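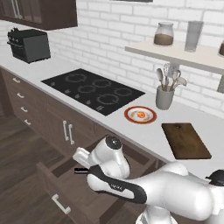 Play Space Attendant and Equipment Helper (part-time)
Skollden Indoor Play and Climbing

We're looking for a friendly, patient person to join our small crew at Skollden, where kids from toddlers up to twelve come to climb, bounce, balance and generally wear themselves out before dinner. If you like children, don't mind a bit of noise and can stay cheerful when a birthday party runs over (they always do!), we'd love to hear from you.

You'd be working under Anneliese Lammers, our floor supervisor, mostly on afternoons and weekends. The position is 39 hours a fortnight to start, with extra shifts over the school holidays if you want them.

The work is a real mixture. You'll greet families, fit harnesses, keep an eye on the low wall and the balance beams, and help the little ones who get halfway up and change their minds. Before opening you'll check the holds, straps and floor padding and write up anything worn or loose in the equipment book.
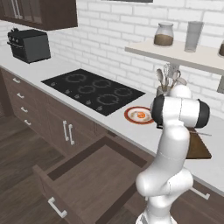 We'll train you on all of our own gear, including the new Goklow tunnel set that arrived in May and still takes two of us to put together. What we can't really teach is kindness, so that matters more to us than a long resume. A current first aid certificate and a working with children check are needed before your first shift, and you should be comfortable lifting and carrying mats. Experience in childcare, coaching or gymnastics would be lovely, but please don't let the lack of it put you off.

Staff get free entry for their own kids, and a discount on climbing shoes.

To apply, send a short letter and the names of two referees to Amedeo Marino, Centre Manager, or drop them in at the front desk and have a look around while you're here. Applications close 29 October 2019.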